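Repair Evenings at Kidby Hall: Gallery

Welcome to the gallery of our repair evenings. My name is Zoia Pavliuk and I take care of this page together with Silvana Conceição. We meet every second Friday in the back room of Kidby Hall, in Clumutley, and people bring us things that stopped working. Many of them are lamps and radios, but this winter we received more computers than before, so this gallery is mostly about computers and their parts. Click on a picture to see it larger.

The hall was built in 1920 and the electric sockets are not so many. Please bring an extension cord if you have one.

Before you look, a few words about how we work. Every machine gets a paper label with the name of the owner and the problem in the owner's own words. We like very much to read these labels. "It makes the noise of a small airplane" was a fan full of dust. "It is tired" was a hard disk, and sadly we could not save it.

For a desktop computer we start always in the same way. The power cable goes out, the side panel comes off, and we look with a good lamp before we touch anything. Silvana keeps the screws in an old egg box, one hole for each place they came from. I was laughing at this in the beginning, but now I have my own egg box.

Large workstations from offices are my favorite. The Fröhlich company in Fedau gave us several when they moved to a smaller building, and inside them there is a lot to learn. A beginner can see how the memory slots are placed in banks near the processor, and how the metal frame and its lever hold the processor in its socket.
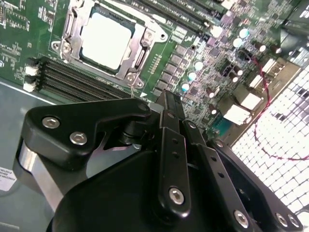
When we change the thermal paste, we clean the top of the processor with a soft cloth and alcohol of 70 percent or stronger, and we wait until it is fully dry. We do not open the lever if there is no reason for it. The pins are very thin, and one bent pin can cost you the whole evening.

The memory is easier. You open the latch at the end of the slot, take out the module, and hold it by the edges only. Old modules go in the tin box by the window, and if you need one for your machine at home, ask Silvana. She knows what is in the tin.

The entrance is free. Tea is also free, and a cake costs whatever you want to put in the jar. The doors open at 6 in the evening, and we take the last machine at 8:30.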